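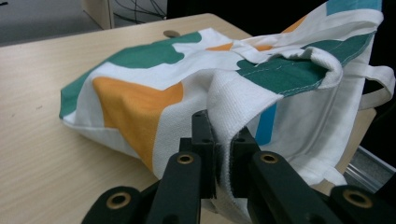

November
Bench notes, textiles room, Dundmont

Folding and flattening, canvas totes. Carried on with the colour-block bag this afternoon, the white one with the green, orange and blue patches. It goes down on the table in a heap every time, so I have stopped trying to lay it out neatly first and just start from the heap.

What I do now: find an edge of plain white canvas, pull it towards me, then look for the handles. If the handles are left till last they end up underneath and put a ridge across the middle. Straps out to the right, body to the left, smooth from the bottom seam upwards. Fold in half lengthways, then in 3, handles tucked into the last fold.

The patches help and hinder. On a crumpled bag it is easy to take the boundary between two colours for a fold, and I did that twice before going by the stitching. Follow the seam with a finger and you know where you are. The plain Esov bags have no pattern to go by but they crease less, and the finished stack is flatter.

Weighed a batch of the Sudavari ones while the scale was out: 845 g for the bundle, string included. Wrote it on the label. I didn't weigh the colour-block bags because there are only 2 of them folded so far and the rest are still in the bottom drawer.

Tried pressing one under the cutting board for nearly 2 hours. The body came out well. The straps kept their twist — they want pressing separately, flat, before the bag is folded round them. Will do the next lot that way and leave the board on over lunch.

Table: wiped down before starting, as there was chalk on it from the pattern cutting. Please do the same if you use it after the chalk, it goes straight into white canvas and I had to brush one bag out by the door.

Storage: the Deák box is the right width for bags folded in 3, but the lid won't shut on a full row. Either fold the last few once more or stand them on edge. I prefer on edge, you can see which is which.

Still to do: strap pressing, new labels for the drawer, find the other clothes brush.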